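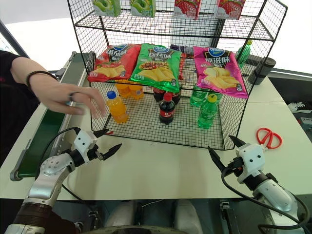 Section 4: Setting up the Grumer board for a flag football game

By now you should have the board unfolded, up on its legs and facing the sideline you want. If not, go back to Section 3 and do that first, and please do the legs in the order I gave there. I've seen what happens when you start with the back ones.

I wrote this part for people running a game at Tanner Field, where the Dratley league plays, but it works the same anywhere you can get power to the board. Where Tanner is different, I say so.

What you need

The board, the power cord, the Jidaren remote and its spare battery. An extension cord if your outlet is far off. At Tanner the outlet is on the outside wall of the equipment shed and the league's orange cord reaches the 30 on the near side, no farther.

4.1 Power up

1. Make sure the switch on the back of the board is at OFF.
2. Plug the cord into the board, then into the wall.
3. Flip the switch to ON. Every light comes on for a few seconds, then you get two zeros and a blank clock.
4. Look for dead segments while all the lights are on. A dead one in the home score can make an 8 look like a 6, and you do not want to have that conversation with a coach in the fourth quarter.

Note: If you see E2 in place of the zeros, the board thinks it's still folded. Push the center hinge until it clicks, then switch off and on again.

Caution: Keep the cord off the walkway behind the benches. Run it along the fence and tape it down where people cross.

4.2 Pair the remote

1. Stand close to the board for this, a few steps away at most.
2. Hold MENU and HOME together until the remote beeps.
3. The board shows a three-digit code. Ours is 559, and it stays the same every time unless somebody does a full reset.
4. Type the code on the remote and press OK. Two beeps means you're paired.

Another board nearby will have its own code, so check before you type. The middle school next door owns the same model (theirs is 227) and one evening I spent most of a first quarter giving touchdowns to a soccer game. They were very nice about it!

Once you're paired you can walk off. The remote is good to 200 feet in the open, less with a crowd standing between you and the board. I like to sit at midfield on the far side, up a row or two if there are bleachers.

4.3 Load the football settings

The board comes set for basketball and goes back to basketball after a full reset, so look at this even if you set it last time.

1. Press MENU until you see SP.
2. Use the arrows to get to FB and press OK.
3. At PER, enter 4 for four quarters. The youngest group plays two halves, so enter 2 for them.
4. At TIME, enter 12 and press OK. That's our quarter length for the adult games. Check the schedule sheet for the kids' games, they vary.
5. At TO, enter 3 for timeouts per half.
6. Press MENU once more to save. If you just walk away from the menu it drops everything you typed - yes, all of it.

Note: The play clock is off by default and we leave it off. The ref keeps it on a wrist timer.

4.4 Test before kickoff

1. Press HOME +6. The home side should read 6.
2. Press HOME +1, then VISITOR +6, and check both.
3. Start the clock, let it run a bit, and stop it. It should stop right when you press. If it lags, change the remote battery now.
4. Hold CLEAR until the scores go back to zero and the full quarter time is showing.
5. Press HORN once. Warn people first.

4.5 Fixing a wrong score

You'll hit the wrong button at some point. I do it most weeks. Press UNDO and it takes back the last thing you entered, one entry only. For anything older, hold the team button until the score blinks, set it with the arrows and press OK. The clock keeps running while you do this, so if the ref has stopped play, stop the clock before you start fiddling.

Caution: Do not press CLEAR to fix a score. It wipes both teams and the clock, and there's no getting them back. I keep a running score on paper for that reason, touchdown by touchdown, with the time next to each.

Packing up is in Section 5. Switch off at the back before you pull the plug.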